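Print this page | E-mail this question

Repainting the sloping sides of a steel parts bin

Asked by Aoife Ó Conaill

I have a large open-topped bin with sloping sides, used for loose painted blocks. The floor is bare metal and the slopes were painted at the factory. The paint has worn through along the bottom third of one slope and is chipping higher up. The blocks now pick up grey marks.

I sanded one slope in December, degreased it and gave it two coats of Diluveo metal enamel. It marked within a fortnight. Is there a coating that will last, or should I line the slopes with sheet? The seam where the slope meets the floor also opens slightly and catches corners. The bin is 1,389 mm long on the inside and can't be replaced this year.

3 answers

Nassoro Mwakalinga
Brush enamel is the wrong product. It dries at the surface first and stays soft underneath for weeks, and two coats make that worse. Use a two-part epoxy primer and a two-part polyurethane topcoat. Key the metal with 120 grit, wipe with solvent, prime the same day. Leave the topcoat seven days at room temperature before anything is dropped on it. Ours had taken almost 2,000 loads when we last touched it up, and the wear was confined to the bottom edge.

Grey marks on the blocks may come from the floor and have nothing to do with the slope. Rub the floor with a white cloth. If the cloth goes grey, clean that first.

Lambros Manolakis
Just leave it unpainted. Mine is.

Róisín Keogh
Line it. Any paint will go where hard corners slide down it. I used 2 mm polyethylene sheet from Isine, cut 3 mm short at each end so it can expand, and fixed with countersunk rivets along the top edge only. The bottom edge should sit on the floor. If you rivet both edges it bows out in warm weather.

For the seam, fill the gap with a polyurethane sealant and tool it to a small radius. Metal tape over the joint is quicker but wrinkles as soon as it is knocked, and the wrinkles catch corners as well. Lining will not help the floor, which is a separate job.

Comments (4)

Aoife Ó Conaill: The cloth came up grey. I'll clean the floor before doing the slopes. Does the sheet squeak?

Róisín Keogh: No. It is slippery, so blocks end up at the bottom faster than before. Put the rivets no more than 203 mm apart.

Nassoro Mwakalinga: Check the sheet is rated for your solvent. Dahlgren sell an offcut pack if you want to test a piece first.

Oda Halvorsen:
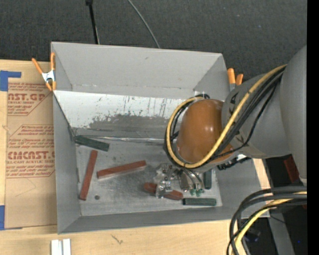
Wear on a slope should be mapped before choosing between paint and sheet. Chips near the top come from things being dropped, while a worn band near the bottom comes from sliding and from blocks being pushed against it. A back slope like this one, with white left on the upper part under the dark scratches and uneven grey showing lower down, has both kinds, so a lining that covers only the bottom third would leave the chipped part as it is. Take the sheet up to the fold. The thin silver strip along the floor seam is wrinkled too, and I would want a joint there that sits flat before the sheet goes in, or the bottom edge will never lie properly. Floor scratches as such can stay. Smudges are worth a go with a nylon pad and Skorance cleaner, rinsed twice.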